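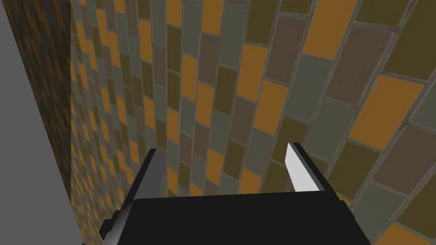

Member News

Open afternoon at Jimerier: simulated tile wall and gripper

Fourteen members made the trip to Jimerier in April for an open afternoon on robot simulation. The visit ran from 1 p.m. until a little after 4, with the group split in two so that everyone could get near a screen.

Yuk-lan Chu, who leads the simulation group, began with the tiled room used in most of the company's early tests. It is a computer model, and the view on the main screen came from just behind the gripper, looking past its two open fingers at a wall of orange, olive, brown and gray-green tiles. The tiles are staggered like brickwork with thin gray grout lines between them. There was nothing in the gripper at this stage. Chu said she starts visitors with an empty hand so they can get used to the viewpoint before anything moves.

The software is called Pană. It renders the room, works out the position of the arm and passes the pictures to the control program, which treats them the same way it would treat pictures from a camera. A test run in Pană is set up as a batch of 1000 attempts, with small changes to the lighting and starting position each time. The batch shown to our group was a simple reach to a marked point in space. The arm got there within the allowed error on 936 attempts. Chu then opened the log for the failures and played several back at half speed. Most had the arm stopping short when it started close to the inside corner of the room, where one of the walls is in shade.

Several members asked about the tiles. Chu said a plain wall gives the control program very little to go on when the viewpoint shifts, and a pattern makes the motion easier to measure. The group also runs the same batch with plain walls and compares the results. The colors have no special meaning and can be changed in a settings file.

Kwok-wai Yen took the second half in the workshop, where the physical arm, a bench model named Jakau, repeated the reach test at reduced speed. Visitors stayed behind the yellow line and the arm was run 2 times for each group. Yen pointed out that the real arm settles more slowly at the end of a move than the simulated one does, and that his team is still adjusting the model to match. He did not give a date for that work.

There was a good question from the back about cost. Yen said the simulation runs overnight on machines the company already owns, and that the main expense is the staff time spent checking failed attempts by hand.

Coffee was served in the front office, and copies of the Flasico handout on gripper finger shapes were available to take away. A few are left at the club desk for members who could not attend.

Jimerier has offered us a second afternoon in the fall, with more time in the workshop. Members who want a place should leave their name on the sign-up sheet. Closed shoes are required on the workshop floor.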